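Clearance of Room 18

The lease at Plurnesholm ran out at noon, and the procedure for leaving was four pages long. I had been given it in March and had read it twice. Section one dealt with the floor, section two with raised surfaces, section three with the deposit, which was 463 and would be returned less deductions. Section four was the signature page.

I began with the floor. The tiles were white and showed everything. The procedure defined waste as any item the tenant would not carry up one flight of stairs. I tested this on the objects nearest the bin and found it workable. The snack wrapper was waste. The bottle was waste, although Wubshet, the building's collection service, wanted bottles in a separate sack and charged for errors. The shoe rack was pine and had come from Clesomik as a kit of 46 parts. I had used 17 of the dowels and one evening. It had never stood quite level.
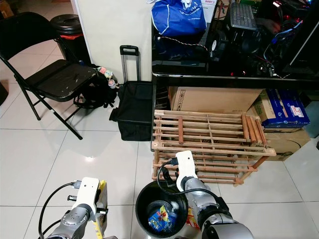

Section one: the floor, with bin and shoe rack.

The boxes under the desk were not mine in any useful sense. They had been there when I moved in, and I had signed for them on the inventory as "boxes, various." Before me someone else had signed for them. The inventory was kept by Skarkaden, the letting agent, and each line of it had a column for condition. The boxes were listed as fair. I left them stacked and wrote "fair" again.

The rack was harder. It was on no list. If I left it, it became an abandoned article and a deduction. If I took it, I would need somewhere to put shoes, and the new place had a closet. I turned it a few degrees to see if it would go through the door assembled. It would, at an angle, with the lower legs first. I moved on to section two without deciding.

Section two allowed one hour for raised surfaces. Items were to be sorted by destination, then by size. I had never owned things that sorted well by size. There was a white tube with no use I could name, a card in its packaging with a picture in green, yellow and brown, a cloth or a wad of tissue, another bottle. I had bought the card for a birthday and missed the birthday by some weeks. It could be sent late or kept for the following year – the procedure had no view.
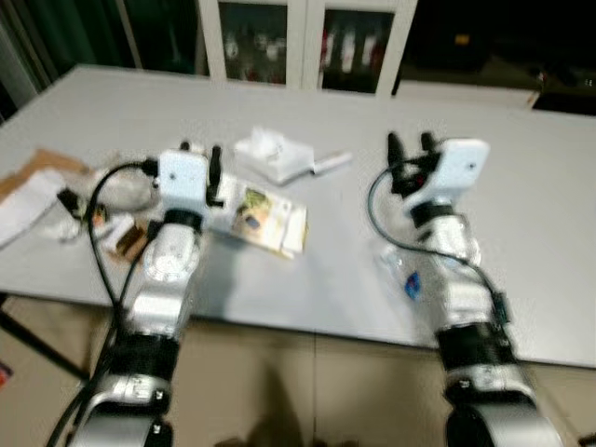 Section two: the table.

At eleven I had two sacks and one carton. The card went into the carton. The tube went in after it, on the grounds that I might remember. I wiped the table from the back to the front, as instructed, and checked the result against the light from the window.

Then I went back for the rack. I carried it up the flight of stairs, set it down on the landing, and signed section four on its top slat.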